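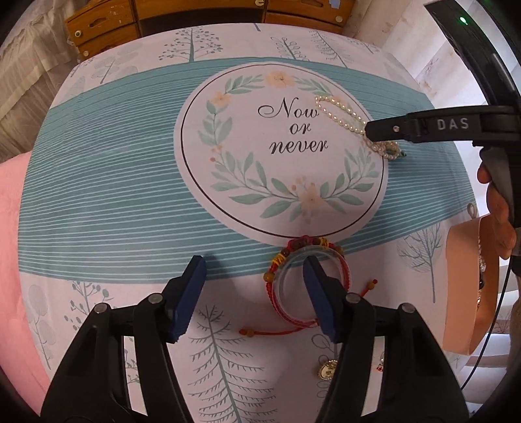 Pearls, red braided bracelet with wooden beads, gold pendant. The clear bangle is there too, through the loop of the bracelet.

Small Jewellery, Clarncombe

Gallery pages: Buttons and buckles | Small jewellery | Scarves | Hats

These are the smaller pieces from the Clarncombe dressing-up and costume store, which we went through in May. The full list has 116 entries and is kept in the blue folder at the Costimer desk. This page only covers the bracelets, beads, rings and odd charms, most of which had been living together in one biscuit tin since the store moved upstairs.

Hilkka Ruotsalainen did the sorting and Tùng Phan wrote the labels. Everything was laid on the printed cloth with the trees and the "Now or never" wreath. It is a busy pattern, but small things stay put on it and don't roll off.

Notes on the pieces

White pearls. A string of small ones with an ornament on it. They are listed as "pearls, white, small" and we have made no attempt to find out what they are made of. Please lay them flat when you return them.

Red bracelet. Braided, with brown wooden beads and yellow thread wrapped round it. It fastens with a drawstring cord that has bead tips on the ends. Pull both ends of the cord together to tighten it. It was used in the spring show and came back with the cord in a knot, which took most of a Tuesday evening to get out.

Clear bangle. Easy to lose. It has been reported missing twice and both times it was in the tin. It now has its own bag with a large label.

Gold pendant. Round, with a small loop at the top. Gold in colour only, as far as the list is concerned. There is no chain with it, so bring your own or ask for a length of ribbon.

Red and white charm. Tiny, and kept in the same bag as the pendant until we know what it came off.
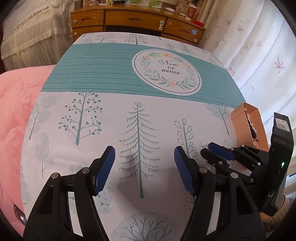 The dark beaded bracelet has the most wear of anything on the list. The beads are glossy and the silver charms hang loose, so they catch on knitwear and on net. If you are wearing it over a sleeve, choose a plain one. It goes back in its box with the lid shut.

The silver ring is small and fits a child or a little finger. We have 13 rings altogether and this is the one that gets asked for, usually for wedding scenes. It is entered under R, after the ribbons.

Borrowing

Up to 12 pieces can go out at once under one name. Write them in the Kadeo book on the shelf by the door, one line for each piece, and cross them through when they come back. Groups from Um can collect through Tùng, who drives over once a month.

Repairs are done in batches. Put anything broken in an envelope with all the bits you can find and write the list number on the front. Loose beads without an envelope go into the spares jar and are very hard to match up again.

The brooches are still to be sorted and will go on a separate page.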